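Tendov Station T2 – two-arm recording station for learning systems

Product number: T2-421
Availability: to order
Sold by: Briltwood

Overview

The Tendov Station T2 is a complete set for recording demonstrations with two robot arms. One person guides the arms, the station writes down everything the arms do and see, and the result is a clean set of examples which your learning system can use the same evening. It is made for small teams that want to collect their own data and do not have a person only for the recording software.

The station comes from our own work. In the first years we recorded with three separate programs and a stopwatch, and we lost many good demonstrations when the times of the camera and the arms did not agree. In the T2 all signals receive their time from one clock. Mieczysław Wysocka built the clock board and he still answers the technical questions about it.

What is recorded

Joint positions and joint speeds of both arms
Opening and closing of each hand
Picture from the head camera
The spoken or typed name of the task
A mark from the operator at the end: good, bad, or not sure

The mark "not sure" was asked for by customers. Please use it freely. Ohemaa Amissah, who trains new operators at our Favville office, recommends to look at these recordings again the next morning, in a group of two.

Hands

Each side takes its own hand, and the two sides do not need to be the same. Many customers order a multi-finger hand for one arm and a two-finger gripper for the other. The software knows which hand is mounted and saves this together with each recording, so a data set with mixed hands can be sorted later. To change a hand you need one key, which is included. Please switch off the arm power before you change it, and guide the cable in a loose loop at the wrist. A tight cable pulls on the connector when the wrist turns.

Recording work at a table

The T2 is mostly used for table work: bottles, boxes, cloth, small tools. We advise to begin with one hard object and to add soft things later. Cloth is difficult for a learning system, as it never lies the same way two times. On the other side, it is exactly for this reason that recordings with cloth are worth the time.

A normal session with one operator goes like this:

Put the objects on the table and say or type the task.
Move both arms to the start position.
Press the foot pedal and perform the task in a calm speed.
Press the pedal again and give the mark.
Change the place of the objects a little before the next recording.

After 73 recordings the station proposes a longer break. You can change this number in the settings, but we ask you not to turn it off completely. Tired operators make short and nervous movements, and the system learns these too.

The room does not have to be prepared in a special way. Furniture and other objects behind the table may stay where they are. If your robot will later work in a shop or a kitchen, a background with many things in it is good for the data.
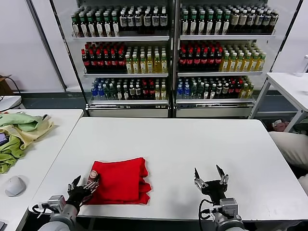
In the box

Recording computer with clock board
Head camera with holder
Two arm adapters (arms and hands are ordered separately)
Foot pedal with cable
6 mounting plates
Key for hand change
Printed manual in English and Polish

Service and delivery

Delivery is done by Bednarek, on a pallet. The time from order to delivery is more than 7 weeks at the moment. Please check that your door is wide enough for a pallet – if it is not, tell us with the order and we send the parts in single cartons.

The price includes one training day at your place or in Favville. Software updates are free for as long as you use the station. Repairs are made by us and not by a third company.

Questions before the order: Wiesława Śliwiński, sales
Questions about the software and file formats: Brian Kombo, support

Page last changed: 10/01/2022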